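**Drava** is an open-source software package for recording, aligning and replaying manipulation demonstrations. It was developed at Zoston as a replacement for the Ko logger, and its first public release is dated October 30, 2018.

## Architecture

A recorder process writes each input stream to disk with its own clock. The aligner then resamples all streams to 200 Hz and rejects any episode with a gap longer than 26 ms. Two-handed episodes store both grippers in a shared table frame. 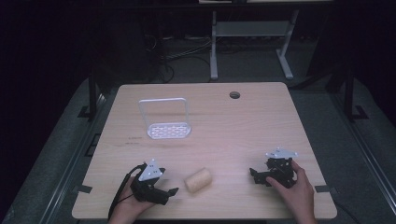
Replay is handled by the Erwood planner, which checks each trajectory for collisions and joint limits before execution. The reference set contains 2776 episodes, of which 591 are two-handed.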